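Ticket: pose jumps when second gripper comes near (wrist camera tracking)
Component: Vastitz tracker, hand-held capture
Status: Open — workaround available
Priority: Normal
Labels: perception, markers, two-hand

Summary

When two hand-held grippers are used close together, the pose of one gripper sometimes jumps to a wrong place for a short time and then returns. It does not happen when each gripper is used alone. I write down all steps I did, because the first report in January was closed without a cause and I would like to avoid the same.

Environment

Vastitz tracker, release 3, default settings except the ones listed below.
Map made in the same room before the recordings, saved and loaded again.
Post-processing with Jemlow, marker plugin enabled.
Both grippers calibrated with the Cituvier board.

Symptom

In 19 of 28 recordings with both hands, the trajectory has at least one jump. The gripper moves smoothly, then the position changes suddenly between two neighboring frames, stays there for a short part of the recording, and comes back. Rotation is less affected. The log shows this at the moment of the jump:

WARN map_match: inlier ratio below threshold, using marker prior
WARN marker_prior: source not static, age 0
INFO relocalized

The second line is the interesting one. It says the marker prior comes from a source which is not static, but the tracker uses it anyway.

What I checked first

Time sync between both devices. I compared the clocks before and after recording and the offset did not change. Not the cause.

Calibration. I repeated it for both grippers and processed the same recordings again. The jumps are at the same frames. Not the cause.

Map quality. I made a new map with a slower walk through the room, including the ceiling. The number of matched points became better in general, but the jumps stayed.

What I found

I opened the recordings in the Jemlow viewer and went to the frames with the warning. In these frames the other gripper is in view, with its square marker on the bracket, and there are fewer map features than usual because the arm and the gripper cover a part of the wall.
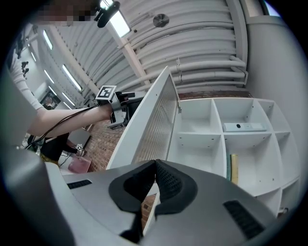
View from one gripper, with the marker of the other gripper at left.

The ceiling has ribs that all look similar, and the light strips repeat in a row. I suspect the matcher finds good features there but assigns some of them to the wrong rib, so the inlier ratio goes down. Brick is a repeating pattern too, but the wall is partly hidden by the shelf panel in this view, so I can not say how much it contributes.

After the ratio is below the threshold, the tracker looks for any marker. The only check is the marker size, and the gripper markers were printed in the same size as the room markers. As I understand the code, the moving marker is then taken as a fixed one, and the pose is wrong until the map matching is good again.

Test

I added the two gripper marker IDs to the ignore list and processed all recordings again:

tracker.marker_prior.ignore_ids = [gripper_left, gripper_right]
tracker.map_match.min_inlier_ratio = unchanged

Result: jumps remain in 3 recordings. In these the log has only the map_match warning, without marker_prior. I think this is a second problem and it should have its own ticket.

I also tried to lower the inlier threshold and keep the ignore list empty. Please do not use this as a fix. The warnings disappear but the trajectory drifts, and it is harder to notice.

Workaround

1. Put the gripper marker IDs in the ignore list before processing.
2. Process again from the raw video. Do not reuse the cached poses — the cache key does not include the ignore list, and you will get the old result.
3. Search the log for "source not static". There should be no such line.

Request to the maintainers

Please make the tracker refuse a marker prior when the source is not static. A warning is not enough here. The cache key should also include the marker settings; I lost one afternoon with this.

Comment, 4:40 pm

Processed the older Pruvost recordings with the same settings. They were made with one gripper only, and the output is the same as before, so the ignore list does no harm in this case. I attach both logs and the config file. The relative pose between the two grippers still needs the markers, and for this step I keep the plugin enabled with an empty ignore list. It runs after tracking and reads its own config, so the two settings do not disturb each other.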